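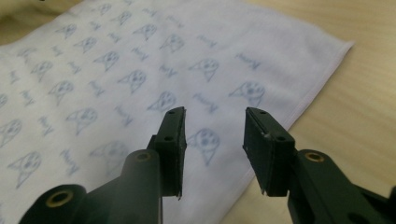 pale cloth, light wooden table

ok so a thread on moving my whole recipe collection off Castiva before it shuts down in March. I had 3,413 recipes in there. I've cooked maybe a handful, don't look at me like that

1/ Export first, tidy later! I spent a whole evening fixing tags in the old app and the export threw every single one of them out. Gone. I ate cereal for dinner

2/ Tried Stusten next. Lovely to look at, but the free plan stops at 53 recipes — that's basically my soup folder

3/ Raju took the file on the first go. It found the duplicates too and got me down to 2,399. Why did I save so much banana bread??

4/ Photos didn't come across for the older stuff, so I'm adding those back by hand whenever I cook one. 2 done so far (lentil soup, lemon bars)

5/ If anybody's used Skorura, does it do grocery lists you can share? Raju's are kind of clunky and I keep coming home without onions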